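Pimora bin handling set, release notes and data card
Last edited 9th January by Yvonne Birkett

What is in the download

Pimora is a set of 534 recorded attempts at picking household and workshop items out of a bin with one robot arm. Each attempt has its own folder holding a still, a joint log, a gripper log and a short text file called outcome. The text file is filled in by a person. We tried letting the gripper log decide what counted as a pick and it was too generous.

The items are cloths, small plastic parts and a few things from the Stockdale packing benches. The full list is in items.txt. Three entries share a label because Darren Marsden merged them in October and we have not split them again.

Why we bothered

The Stockdale site was offered a laundry and tidying system called Skerniline, and the sales talk was that cloth handling was a settled matter. Meinrad Rüegg asked for a set that would let us check claims of that sort on our own bench, with our own clutter. Nothing here shows that the matter is settled. A cloth picked up is a cloth picked up. It still has to be found again, turned the right way, folded and put on a shelf, and none of that is in the logs.

Please don't quote the pick rate as a chore rate. People have done this with the earlier release and we would like it to stop.

The cloth folders hold the jobs we argue about most. A striped cloth on scratched metal gives the gripper a thin edge to find, and the shine on the bin floor doesn't make life any easier for software that works from pictures.

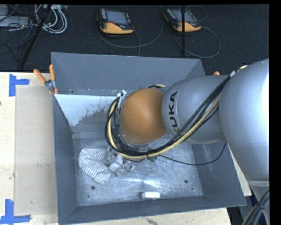 Can a robot do the household washing yet?

It depends how much of the job you hand over. Machines can lift a towel, and some can fold one if it is laid out for them first. Sorting a mixed basket, emptying pockets, spotting a stain and putting everything away in the right cupboard still needs a person, and we have seen no system we would leave alone with it for an afternoon.

How outcomes are marked

Outcome is one of held, dropped, missed or stopped. Held means the item was off the bin floor and stayed in the gripper until the end of the log. It says nothing about how it was held. A cloth hanging by one corner is marked the same as one gripped in the middle, and Ratree Intarasuk has objected to this in writing. Her notes are in notes_ri.txt and are worth reading before you train anything.

Stopped means someone pressed stop. The reason is given where we have it.

Known faults

The clocks on the joint log and gripper log drift apart by up to 14 milliseconds. Stills are not corrected for glare. Folders numbered below 85 use the old names for the joints, and the script rename_joints fixes that but must be run only once.

Use and contact

Free for teaching and research. Sunden would like to be told about any use in a product. Send corrections to Lorraine Goodall with the folder number in the subject line.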